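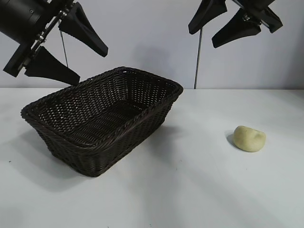
Slide 1. Good evening. I'm Zahira Chin, I work on housing for the Gulley district, and I have 20 minutes. Questions at the end, please.

Slide 2. Accessory units — backyard cottages, basement apartments, whatever your family calls them. The city legalized them on most lots in February. The waiting list for senior rentals stands at 1,518 households.

Slide 3. Permits. 101 applications so far, 70 approved. Most of the rest are stuck on sewer hookups. Show the Figueroa Street map. Pause so people can find their block.

Slide 4. Cost. The fee is the same for a small unit as for a large one. I think that's wrong and I'll say so. Frauke Sperling's draft would charge by floor area. Copies are by the door.

Slide 5. Parking. Expect pushback here. The rule asks for one space per unit, even on the Fondell bus line. Don't argue the point, read the rule out and move on.

Slide 6. What we want from council: a sewer map the public can use, a fee by size, and a decision date on every application.

Leave the contact slide up. The hall closes at 9.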